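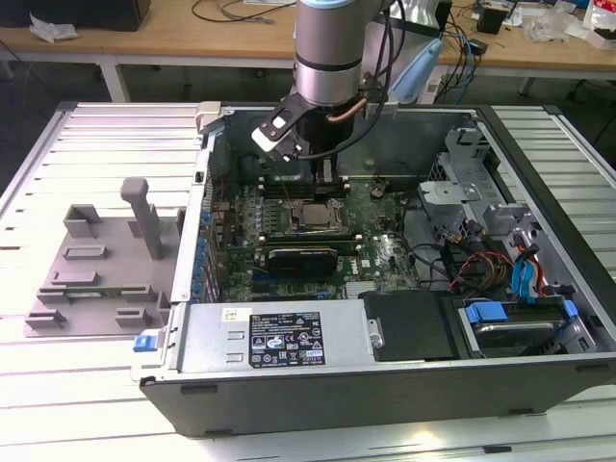
Torre aberta na bancada, com a placa-mãe à vista.

24 de julho de 2022

Notas da regata de Valier, escritas enquanto ainda me lembro dos valores. Vento de noroeste, rajadas irregulares, quatro mangas para a classe Plurnulis. Segui a frota num semirrígido emprestado pelo clube, sempre por sotavento da linha de largada e depois junto à boia de barlavento.

Obturador: 1/2000 s como mínimo. A 1/1000 s o casco sai nítido, mas os salpicos na proa ficam arrastados e a testa da genoa perde definição quando o bote bate na onda. Abertura f/7.1, ISO automático com limite em 1600. A compensação ficou em -0,7 EV por causa das velas brancas, que com medição matricial estouram assim que o barco vira de bordo e apanha o sol de frente.

Focagem contínua com zona pequena. A zona larga agarra a crista da onda em primeiro plano, sobretudo com a câmara a menos de um metro da água. Estabilização em modo 2 para acompanhamentos laterais, desligada na largada.
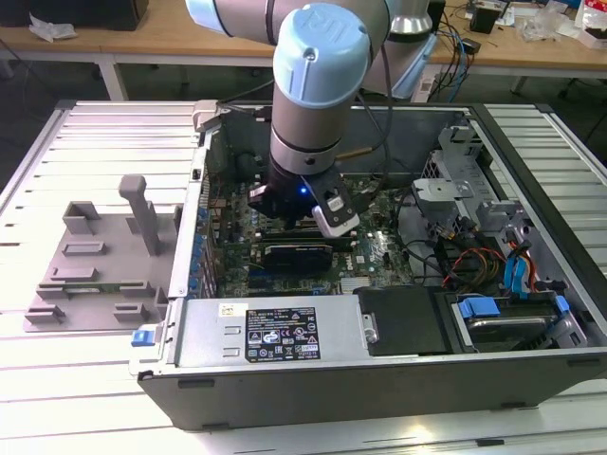 Fabian Mayrhofer escreveu-me a discordar do limite de ISO. Usa 3200 sem hesitar e prefere fechar a f/9, para ter proeiro e timoneiro em foco quando o barco vem de frente. Com o sensor dele talvez compense. No meu, as sombras dentro do poço ficam com ruído cromático que depois é preciso tratar ficheiro a ficheiro.

Quanto à distância, trabalhei a cerca de 100 metros nas pernas de bolina. Mais perto, a esteira do semirrígido interfere com os barcos, e o júri tem razão em apitar. Na rondagem fico fora do círculo, por barlavento da boia, com o motor em ponto morto.
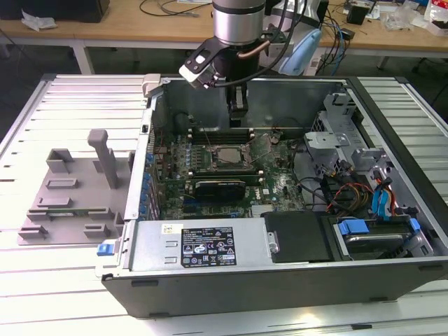 Vale a pena fotografar em RAW uma regata inteira? Só as rondagens e as chegadas; nas pernas longas uso JPEG fino, e o buffer agradece.

Total do dia: 1469 ficheiros, dos quais ficaram 513 depois da primeira triagem. O critério foi simples: número de vela legível, horizonte recuperável, nenhum tripulante tapado pela retranca. O horizonte corrige-se em lote até dois graus; acima disso o corte come o topo do mastro.

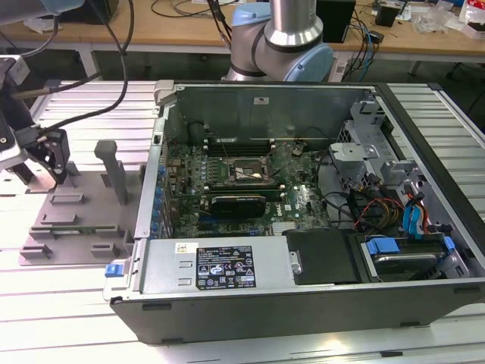

Um leitor pergunta, a propósito do texto anterior, se o polarizador não resolveria os reflexos na água. Resolve parte, à custa de mais de um passo de luz, e escurece de forma desigual as velas de filme laminado. Deixei de o usar no mar.

Em agosto há a prova de Panganiban, com percurso mais curto e largada junto ao molhe. Levo a 70-200 mm e deixo a teleobjetiva em casa.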